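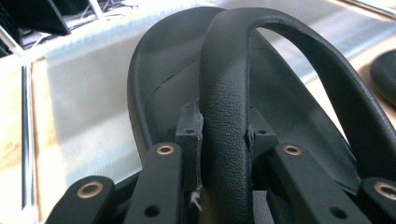

Ladon Street thrift store to reopen after water leak

MIRNARD - The Greco Thrift Shop on Ladon Street opens its doors again at 9 a.m. on the first Saturday-hours weekend of October, almost 4000 square feet of it, with new flooring in the back half and a roof that has been patched twice over the summer.

Store manager Giorgia Zuccaro said the leak started over the book section and got into the wall before anyone caught it. Books were a total loss. Most of the furniture made it, so did the shoes and coats.

"We had stuff in my garage, my sister's garage, a barn out by Fameck," Zuccaro said. "I'm just glad to get my car back inside."

Repairs ran past what insurance would pay. A bake sale and a raffle in the church parking lot covered the rest. The raffle sold 200 tickets, grand prize was a quilt.

Hours are shorter for now, 9 a.m. to 2 p.m., untill two more cashiers are hired. Applications at the front counter. Evening hours may come back before the holidays, no promises from Zuccaro on that one.

Prices mostly the same. Paperbacks go up a quarter once there are paperbacks again. Small furniture, chairs, racks and shelves will be priced by the piece instead of by color tag, a change regulars have asked for.

Shoes need to come in as pairs, Zuccaro said. Tie them or band them together, the sorting table gets bags of singles every week and they end up in the trash.

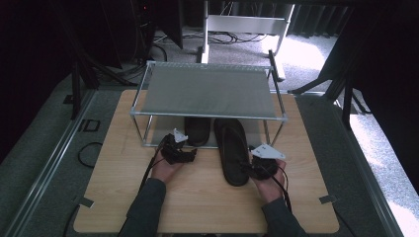
What they're taking

Donations accepted at the side door during store hours only. Clothing, shoes, dishes, lamps, kids' books, small shelving. Chairs are OK if they hold a person. No mattresses, no tube TVs, no car seats or cribs. Limit of four bags per drop-off the first week becuase the back room is still half full of boxes.

Large items, call ahead. Pickup inside town limits only, and the truck doesnt go out in rain.

Parking behind the building is closed for paving, use the lot across the street.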